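Search this site
Search for:
2 min read

JavaScript dev wanted -- Graler, part time to start

We need someone who writes decent front end JS and doesn't mind old code. Castillo is our booking tool for small ferry operators, 705 open tickets last I looked, a fair few of them date handling. Half the codebase is ES6 modules, the other half is callbacks and one very long file called helpers.js. Moving the lot to TypeScript by September if we can.

What you'd be doing:
- pulling apart helpers.js into things with tests
- replacing our home made date parser (daylight saving, you'll see)
- reviewing pull requests, mostly mine
- some Node on the API side, not heaps

Up to 300 hours for the first contract, invoiced fortnightly. Remote is fine anywhere in Australia, so long as you're round for the 9.30 am call Brisbane time. Laptop supplied or use your own.

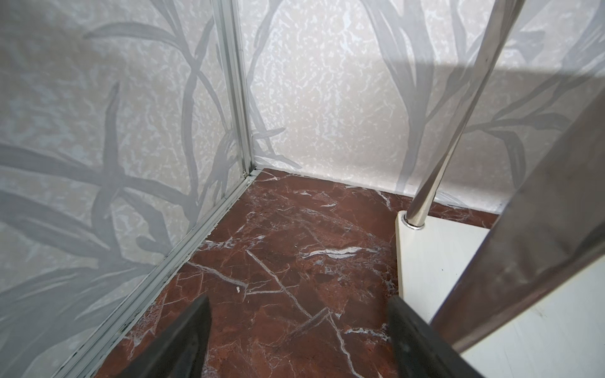
You should be comfortable with promises and async/await, know your way around array methods without looking them up every time, and be able to explain a regex to someone who didnt write it. Degree not needed. A uni project or something you built for the footy club is fine to show us. Experience with Plilia (our form library) would be a miracle.

There's also a $3000 training allowance once you're past the first 2 months -- courses, books, conference ticket, whatever.

To apply: short email plus a link to code you wrote yourself. No cover letter please. Tell us one thing you'd change about it. Adress it to Faith Simiyu, dev lead, through the contact form, subject line "Castillo JS". She'll organise a half hour chat, then a paid trial task. No whiteboard stuff.

Recruiters -- no thanks.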